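Deadline Day

The club stood at the end of the bus line in Plinero, between the river and a tire warehouse, and on the last day of the transfer window the striker got there at seven in the morning, before the gate was open.

He waited with his bag between his feet. When the groundsman let him in, neither of them mentioned Fliltari. Everyone in town had been talking about Fliltari for two weeks, and there was nothing left to say that hadn't already been said in the bakery.

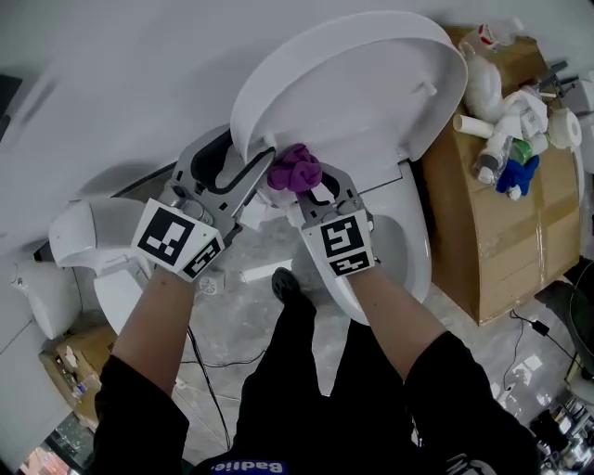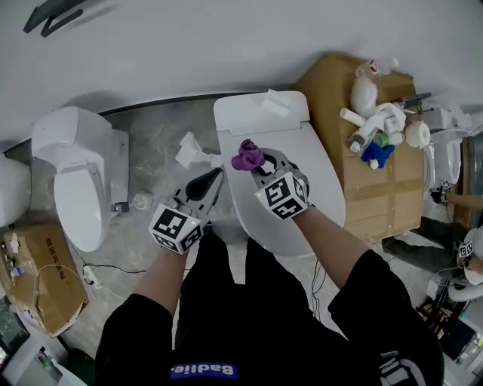 The Morning

Training was at nine. The manager put him in the second group, with the teenagers and the left back who was coming off a knee injury. The striker understood what that meant. You didn't risk a man's ankle on the day you might sell him.

They did passing drills in a square and then a small game across half the field. He scored twice and didn't enjoy it. One of the boys asked if it was true that Fliltari had heated floors in the locker room. He said he had never been in it.

"But you'll see it tonight," the boy said.

"Maybe."

He had played 144 games for Plinero. He knew the number because the club secretary had told him, in the hallway, in the same voice she used to tell people their parking permits had run out. She had looked it up for the press release. There were two press releases, she said. One said he was leaving and one said he was staying, and both of them had the number in it.

At eleven he showered and dressed and sat in the players' lounge with his phone face up on the table. His agent called to say that the two clubs were close. He called again to say they were less close. Fliltari wanted to pay in two parts, and Plinero wanted all of it now, because the roof over the east stand had to be paid for.

"So I'm a roof," the striker said.

"You're most of a roof," said the agent.

The Afternoon

His wife had packed a suitcase and left it by the front door. She hadn't packed one for herself or for their daughter. They had agreed that she would follow at the end of the school year if the move went through, and that they wouldn't talk about it until it did. He called her at lunch. She was at work and couldn't talk long. She told him there was soup in the refrigerator, and then she said that he probably wouldn't be home to eat it, and then neither of them spoke for a little while.

At two the agent drove him to a gas station on the highway, halfway between the two towns. It saved time, the agent said. If the deal was done they could be at Fliltari's stadium in forty minutes. If it wasn't, they could be home in the same.

They parked beside the air pump. The agent had two phones and a folder. He talked on one phone with his hand over the other. The striker went in and bought a sandwich and a bottle of water, and the woman at the register looked at him and then at the car outside.

"You're him," she said.

"Yes."

"My father's going to be sick about it." She gave him his change. "He's from Plinero. He had your shirt on when they took him in for his hip."

He asked her to say hello to her father. He ate the sandwich standing by the ice freezer, where it was shady, and watched trucks come down off the hill.

He had wanted to leave since the fall. He could say that to himself without any trouble. Fliltari played in front of full stands, and they had a winger who could put the ball on your forehead from forty yards. He was thirty-one and wouldn't be asked again. But every time he tried to picture the new field he saw the old one, with the warehouse behind it and the long ball that always went over the fence on the river side.

The Evening

At five the agent got out of the car and walked to the far side of the lot and back. He said that Fliltari had agreed to the full amount. The striker nodded. The agent said that Plinero now had to find somebody to replace him, and that they wouldn't sign until they did. They were trying for a forward from Zukari. The forward from Zukari was on a boat, fishing, and wasn't picking up.

"On a boat," the striker said.

"That's what they tell me."

The window closed at eight. They sat with the doors open. The radio had a show on that went from club to club, and every half hour it came around to him. A man on the show said he'd heard the medical was finished. Another man said the player had been seen eating in a restaurant in Fliltari. The striker looked at the sandwich wrapper on the dashboard.

At 7:30 the forward from Zukari came back to shore and said no. He had just bought a house.

The agent read this out from one phone and then put both phones in the glove compartment. For a while he kept his hand on the little door as if it might open again by itself. Then he started the car.

They didn't talk much on the way back. The agent said there was always the winter, and the striker said sure. When they came over the bridge into Plinero the floodlights were on at the training field, and he could see the under-12 team running between cones. He asked to be let out there.

He stood at the fence in his good jacket. A few of the kids saw him and stopped running, and their coach shouted at them, and then the coach saw him too and lifted one hand. The striker lifted his. His phone buzzed in his pocket. It was the secretary, asking whether he could send back the other press release if he still had it, as she didn't want two going around.

He walked home along the river. The suitcase was still by the door. His wife was heating up the soup, and she took down another bowl.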